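I've been buying Oltorik figures since the first wave, so you can imagine the noise I made when the Prolley box landed on my doormat in May. She's figure 316 in the line (yes, I keep a list) and easily the one I've wanted most!

The sculpt is gorgeous. You get 4 swappable hands, 2 heads and that daft long coat, which is proper stitched cloth this time — no more stiff rubber skirts stopping her from sitting down.

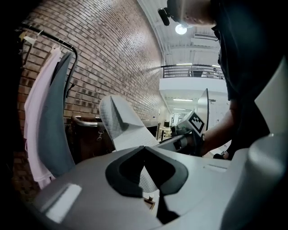
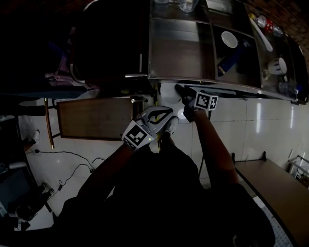
Her knees are tight out of the packet, so go gently. Mine needed a minute with the hairdryer before the left one would budge, and the ankles still wobble on anything but a flat shelf. I've leant her against Vũ for now and they look great together.

Clarkby only had 696 of the blue-coat version, and I missed it by an hour. Still sulking.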